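Kitchen robot arms: house rules for bagging fruit and other small jobs

From the Jevthorpe home workshop pages, updated October

Every few months another two-armed machine gets sold as the end of kitchen chores. I've read the brochures. I've also read the manuals, and the manuals are a lot less sure of themselves. If you're going to let one of these things near your food, set some rules first and write them down where the rest of the house can see them.

Bagging produce is a good job to judge by. It looks like nothing, and it's full of ways to go wrong.

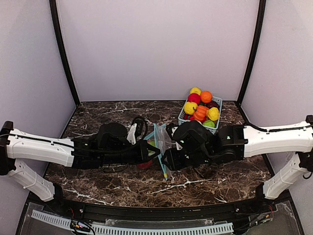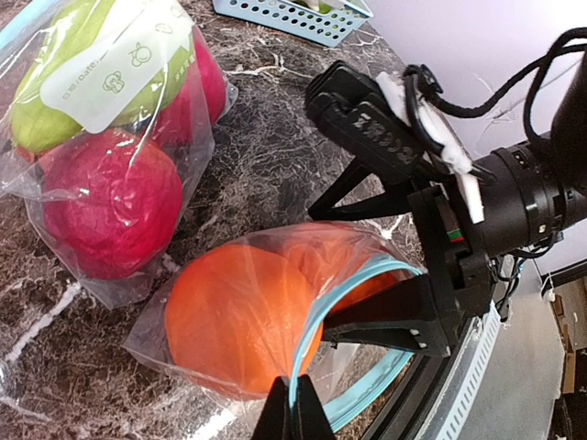
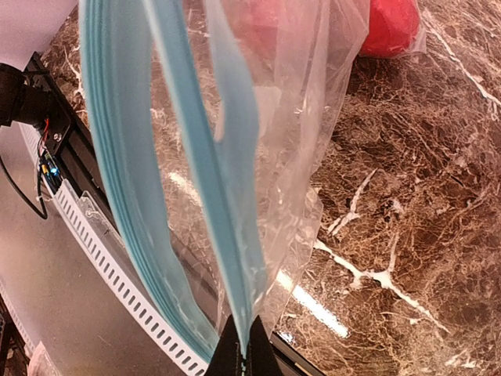

Zip-top bags and black grippers on a marble top. The basket of toy produce is in the first picture.

Start with fake fruit

Toy fruit doesn't bruise, leak or cost anything to replace. It also flatters the machine. A plastic pumpkin is the same size every time, and a real plum is not. So practice with toys for as long as you like, but don't accept a toy run as proof of anything. My rule is 24 toy runs, then real fruit, and the count goes back to zero if you change the bag.

A seller who will only show you toys should be asked for a real peach. Watch the face.

Bags are the hard part

Clear film is slippery, it shines, and it folds any way it likes. A seal the arm can't line up is a seal you'll be pressing shut yourself, so run a finger along every zipper before it goes in the fridge. I have never yet skipped this and been glad.

Stick to one brand and one size. Colored seal strips are easier for me to check at a glance. Whether they help the machine I couldn't tell you, and I'd want to see numbers from anyone who says they do.

Take produce stickers off before bagging if you plan to wash the fruit. If there's a date label, leave it facing out.

What "food safe" on the box covers

Read that line twice. On the Stater kit I looked at, it covered the finger pads and nothing else. The housings, the screws and the cable were all outside it. So:

Bare fruit gets touched by the pads only. Anything else that makes contact, rewash it.

No foam, tape or fabric where juice can reach. If you've added padding, keep it well up the arm and change it when it looks dingy.

No raw meat, ever. I don't care what the add-on pack says.

Wipe the pads before and after, with the power off at the wall. A paused program is still a live arm.

Cables and edges

Loops of cable need slack so the wrist can turn, and slack is what snags. Move each arm slowly through its whole reach before the first job of the day and watch the loops the entire way. Loose wires near the base should go in a duct with its cover on. Keep the mess behind the rail and the food in front of it.

Polished stone is handsome and throws glare. If your arm uses cameras, try the same job at 9 in the morning and again at 9 at night under the kitchen lights. If it only works at one of those times, you've bought a part-time helper. A matte mat is cheap and worth trying before you pay for a "vision upgrade."

People and pets

Two arms working toward each other make a pinch point in the middle, and the middle is where your hand wants to go when a bag slips. Let it slip. Stop the machine, then reach.

Side panels are good. They aren't a lock. Kids can get around a panel faster than you can get around the counter, and a cat doesn't need to go around.

The stop button belongs within reach of where you stand. MacBrayne puts theirs on the back of the controller, and I'd call that a reason to shop elsewhere.

Keep a log, even a bad one

A pad and pencil will do. Write the job, the bag, the light, and whether you had to step in. Stepping in counts as a miss, including the little nudge you didn't think mattered. The Clinska leaflet promises 96 percent on "light packing" and doesn't say who was standing next to it at the time.

My own log is not kind. I can bag a basket of apples before the arms finish their warm-up. I still use them, mostly on evenings when my wrists are sore, and I still check every seal.

Next month: drawer liners, and whether the magnetic ones are worth it.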